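Teleck Publishes Packaging Guidance for Small Household Goods

Burkosis office, April

Teleck, a supplier of packaging specifications to makers of household and personal care goods, has released a revised edition of its guidance on flexible bags and small folding boxes. The guidance covers products weighing less than 50 grams, such as toothbrushes, combs, razors and sewing kits. It replaces the edition now in use at the company's Burkosis and Wegener sites.

The revision follows a review of 843 customer complaints logged by retail clients. Most concerned bags that split at the side seal, bags that were hard to open, and labels that came loose in storage. Complaints about the products themselves were not part of the review.

"The old text set one film thickness for almost everything," said Hằng Đào, head of specifications at Teleck. "A comb with sharp corners and a bar of soap do not load a seal in the same way. The new tables sort products by shape first and by weight second."

Under the new tables, long and narrow items are treated as a separate class. Bags in this class need a wider end seal and a tear notch on the short side. Handle length is measured with the item lying flat, and the bag allowance is added to that figure. Multi-packs use the same method, with a further allowance for items that overlap.

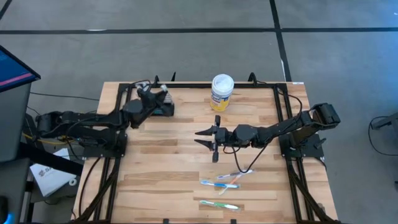
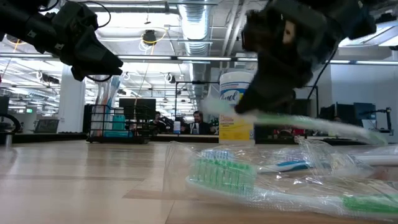
Tabletop views. The second shows toothbrushes in a clear plastic bag.

Seal strength was checked on 2224 sample bags from three film grades. Samples were stored flat, upright and under load before testing. The middle grade met the limit in all three positions and is now the default for long items. The lightest grade remains allowed for single items with rounded ends. The heaviest grade is kept for export orders and for goods shipped without an outer carton.

Label rules have also changed. Paper labels may no longer cross a seal line. Printed film is allowed where the ink has passed a rub test, and the test method is set out in an annex. Florico, a film converter that took part in the trial period, has already moved its stock sizes to the new class widths.

"We had 51 bag sizes on the shelf, and several of them differed by a few millimeters," said Tâm Khúc, production planner at Florico. "The new classes let us drop the near-duplicates. Changeovers on the bag line are shorter - that is the main gain for us."

Clients with open orders may finish current stock under the old edition. New orders placed after the end of the changeover period must quote the new class codes. A conversion chart is supplied with the guidance, along with blank forms for clients who need a nonstandard size.

The guidance is available on request to all Teleck account holders. Questions on class codes should go to the specifications desk at the Burkosis office, and requests for film samples to the Wegener site.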